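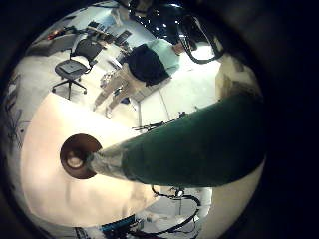 Tarcísio Macedo me escribe que ni se nos ocurra cruzar a Skaredley con el coche, que el transbordador cobra por metro de vehículo y que al otro lado las carreteras se acaban enseguida. Que él lo hizo una vez y se pasó media estancia buscando dónde dar la vuelta. Pues gracias, Tarcísio, pero tu mensaje llegó cuando ya estábamos en la cola del embarque, con el coche, las dos bolsas de comida y una tienda de campaña que no hemos abierto desde enero.

Y tenía razón en lo del precio, eso que vaya por delante. En lo de las carreteras, a medias. Hay una que da la vuelta completa a la isla y luego un montón de pistas que empiezan con asfalto y terminan en una verja con ovejas detrás. Nos metimos en unas cuantas, claro. En la segunda tuve que salir marcha atrás casi un kilómetro mientras Inés me iba diciendo "bien, bien, bien" con una voz que no era de bien. Pero también gracias a una de esas pistas encontramos la playa de la que os voy a hablar luego, así que no pienso quejarme demasiado.

Para los que os habéis apuntado hace poco al boletín (¡bienvenidos!): viajamos despacio, sin casa fija, y vamos contando por dónde andamos y cuánto nos cuesta. El boletín anterior lo escribí desde Pryor, en plena mudanza de un apartamento a otro, y ya sé que me quedó un poco gruñón. Varios me habéis preguntado si estábamos bien. Estábamos cansados, nada más. Llevábamos demasiadas camas seguidas y en Pryor llovía de lado.

Lo de Skaredley surgió un poco de rebote. La idea era bajar directamente a Prusum, donde habíamos reservado una habitación con cocina, pero la dueña nos pidió retrasar la entrada por unas obras en el tejado y de repente teníamos una semana suelta. Inés abrió el mapa, puso el dedo en la isla y dijo que nunca habíamos dormido en un sitio con faro. Yo le recordé el faro de aquella vez, el de las chinches, y me contestó que ese no contaba.

El transbordador lo lleva Movora y sale temprano, a una hora a la que yo no soy persona. El trayecto es más largo de lo que parece en el mapa porque rodea los bajíos por el norte, y arriba hay una cafetería con unos bollos de canela que están francamente buenos (y calientes si vas al principio; a mitad de camino ya no queda ninguno). Un consejo si os mareáis: quedaos en la cubierta de abajo, hacia el centro, y no miréis el móvil. Yo miré el móvil.

En la isla viven 763 personas, según el cartel de la entrada al pueblo, que por lo visto actualizan a mano cada vez que nace alguien. Lo estuve mirando un buen rato y el último tres está pintado de otro color, así que me lo creo. Hay una tienda, una panadería que abre cuando le parece, un bar con mesa de billar y una oficina de turismo dentro de la biblioteca. La chica de la oficina nos dio un plano fotocopiado y nos dibujó a bolígrafo un sendero que no aparecía - el que sube por detrás del depósito de agua y sale al acantilado sin pasar por el aparcamiento. Si vais, pedídselo.

El alojamiento fue una casita de piedra a las afueras, con estufa de leña y una ducha que tenía dos temperaturas, volcán y fiordo. Pagamos menos que en Pryor y teníamos huerto, mesa fuera y un gato que entraba a las siete de la tarde, se tumbaba en mi jersey y se marchaba antes de desayunar. Lo único malo es la cobertura. Para mandar un correo había que ir hasta la curva de la iglesia y quedarse allí de pie, y allí nos encontrábamos siempre con los mismos, todos mirando la pantalla y saludándonos con la barbilla.

Y la playa. Está en la cara oeste, al final de una de esas pistas con verja (se puede pasar, pero cerradla). No tiene nombre en nuestro plano. Se deja el coche en un ensanche y se baja andando por un camino entre brezos que al volver se hace bastante más largo. Estuvimos toda una tarde allí, con bocadillos, sin cruzarnos con nadie, hasta que apareció una señora en albornoz, nos dio las buenas tardes, se metió en el agua como si nada, nadó un rato y se fue por donde había venido. Inés quiso imitarla. Aguantó lo que tarda uno en decir una palabrota.

Cuentas, que sé que es lo que buscáis algunos: el total de la semana para los dos salió por 1404, contando casa, barco con coche, gasolina y comida. Sin el coche habríamos ahorrado un buen pellizco, Tarcísio, te lo reconozco por escrito, aunque entonces nos quedábamos sin playa. La compra es cara porque todo llega en el barco, así que llevad de casa el aceite, el café y lo que podáis. El queso, en cambio, compradlo allí.

Ahora escribo desde Prusum, ya con el tejado arreglado y un vecino que toca el acordeón con más ganas que oído. Nos quedamos hasta que caduque el bono del tren, y después todavía no lo sabemos. Inés quiere montaña, yo quiero un sitio con lavadora. Si alguno conoce bien la línea del valle y sabe si merece la pena parar a dormir a medio camino, que me conteste a este mismo correo. Los leo todos, aunque tarde en responder.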